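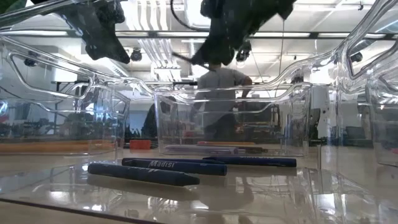
Three dark blue crayons, clear containers behind.

I spent most of April on the annual review of site procedures at Skerkholm, and I have come out of it believing in annual reviews even less than when I went in.

You know how it works. Every procedure has a review date. When the date comes up, the document system (ours is called Trikine, and I'll leave my views on Trikine for another post) sends the owner an email. The owner has 30 days. On day 29 the owner opens the task, scrolls to the bottom, picks 'Reviewed, no change' from the list and goes home. The procedure now carries a fresh date on its front page, and an auditor will be pleased with it.

We hold 1,731 controlled procedures. Loan Doãn pulled the review log for me, and what I wanted to know was how long people spent with the document open before they signed it off. Trikine does record this, although it hides it three menus deep. I picked out 19 tank cleaning and line flushing procedures, the ones I know well enough to judge for myself. The longest anyone had spent was four minutes. That one is 46 pages long with the appendices.

I'm told this proves people need reminding of the importance of review. There was a slide about it. I don't believe a word of it. These are the same people who will stop a job over a valve number that looks wrong. They care a great deal about the plant. They have simply noticed that nothing happens when they click the button without reading, and that quite a lot happens when they do read and find something: a change request, a risk form, two meetings and a retraining exercise for every shift. Etenesh Ejigu told me she had kept a list of corrections in the back of her notebook for two years and never sent one in. I asked to see it. Every item was right. 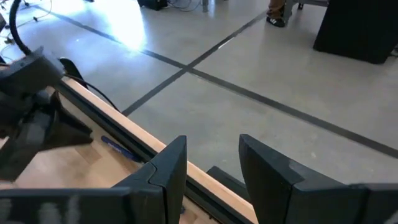
Black gripper fingers, close up.

The consultants from Plindach want us to move to a 'risk-based review cycle'. As far as I can tell, this means the important procedures get clicked through every year and the rest get clicked through every three. It does cut the number of emails, I'll give them that.

What I'd like to try is duller. Jérémie Bodin used to do it at his last site: the reviewer takes a printed copy out to the job, follows along while somebody does the work, and writes on it. No form. The marked-up copy goes to the writer, scribbles and all. We tried it on one flushing procedure with Eldana Kassa's shift and got back eleven corrections, among them a drain valve that was taken out when the Habte skid went in. That procedure had been signed off as 'no change' every year since.

Would it work for all of them? I doubt it. It took a whole morning, and we are never going to get 1,731 mornings. I'm also suspicious of any result from a first go, when everyone is on their best behaviour and the writer (me) is standing there with a clipboard. I'd want to see what the copies look like by the tenth one, when it's raining and the shift is two people short.

I've asked for six more procedures to be done this way before the Plindach proposal goes to the site manager. The answer so far is that I should raise a change request.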